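Skondov Curfew and Road Closure Reports

A collection of local news reports on curfews, closed roads and checkpoints in the Skondov valley 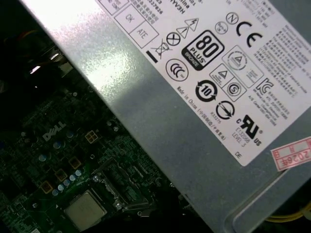
Label on a power supply unit, with the 80 PLUS Bronze logo and the CE mark.

Welcome, and thank you for taking the time to read this before opening the files. We know most people skip straight to the download, and we do it too, but a fair number of the emails we get are answered somewhere on this page.

What is in the collection

There are 2078 news reports here, gathered from 16 local outlets: newspapers, two radio stations that put their scripts online, and a handful of town news pages. Every report mentions at least one curfew, road closure, checkpoint or restriction on movement somewhere between the town of Emolov and the Derkach crossing. Some are only a couple of lines long ("the lower bridge road is shut until further notice"), and some are long features with interviews, a bit of history and a good deal of opinion mixed in. We kept both kinds, and we kept the opinion.

Of these, 764 have been read closely and labeled by hand. The rest carry only the outlet, the month, the headline and the text. We would love to label the others someday, but it is slow work and some of it is hard to read for hours on end.

Why we put it together

When big international papers write about Skondov at all, they write about the days when someone is killed. Local reporters write about those days as well, and they also write about the school bus that had to go the long way over the hill, the bakery that got its flour after dark, and the wedding party that sat at Derkach until morning. We wanted a place where that everyday reporting could be searched and read together, before more of it went offline. Two of the outlets had already closed by the time we finished collecting in April.

Fields

Each report is one row. The columns are:

report_id: a short code that stays the same between versions
outlet: the name the outlet used for itself at the time
month: the month of publication, as printed
headline: the original headline, followed by our English translation
body: the full text, in English translation only
place: the town, road or crossing named in the report (labeled set only)
restriction: curfew, closure, checkpoint, search, permit, or other (labeled set only)
source_named: whether the report says who gave the information (labeled set only)
harm: whether an injury or a death is reported (labeled set only)
note: anything the reader wanted to add, often blank

A word on "place." Village names in the valley have more than one spelling, and sometimes more than one name altogether, depending on who is talking. We used whatever the report used and did not try to settle anything. If you want to group them, the file called place_variants.csv will get you most of the way there. It is a bit messy around the hill villages, so please check it by eye.

How the labeling was done

Two people read every report in the labeled set without seeing each other's answers. Where they disagreed, a third person read it, and the three of them talked it over. The most common disagreement by far was between "closure" and "checkpoint," and you can see why: a road with a checkpoint that lets no one through is a closed road to the person in the car. We ended up following the word the reporter chose, which is simple to apply but does carry over each outlet's habits.

The "source_named" column turned out to be the one we use most ourselves. Some 40 percent of the labeled reports give no source for the main claim, or give only "residents said." Please don't take that as a mark against the reporter. In a small town, printing a name can bring trouble to the door.

Translation

A first pass was made with Jikeck, our own glossary and search tool, which suggests wording for terms that keep coming back (types of permit, unit names, the local word for a dirt bypass road). A person then went over every line. Headlines were the hardest, being full of puns and half-sayings, and a few of ours are frankly clumsy. Better suggestions are very welcome.

Names of private people

We replaced the names of people who held no public office with initials, and we took out street addresses and phone numbers. Names of the dead were left in where the family had spoken to the outlet for the same report. If you are a relative and would like a name removed, write to us and we will take it out of the next version, no questions asked.

Known gaps

Coverage around Emolov is much thicker than anywhere else, as most of the outlets had their offices there. The eastern villages show up only when something serious happened, so please don't read a quiet month there as a calm one. Radio scripts are missing for most of one winter. There are also repeats: outlets borrowed from each other freely, with and without credit, and we left the copies in and marked the ones we spotted in the note column.

The collection can't tell you how many closures there were. It can tell you what was reported, and by whom.

Use

Teaching, research and journalism are all fine, with credit to the Skondov collection and to the original outlet. The outlets kept their rights to the full texts, so please don't republish whole reports. We also ask that you don't use the files to try to work out who an unnamed source was.

Corrections

Send the report_id and a line or two about what is wrong. Small fixes go in every few weeks, and the changes are listed in changes.txt, newest at the top.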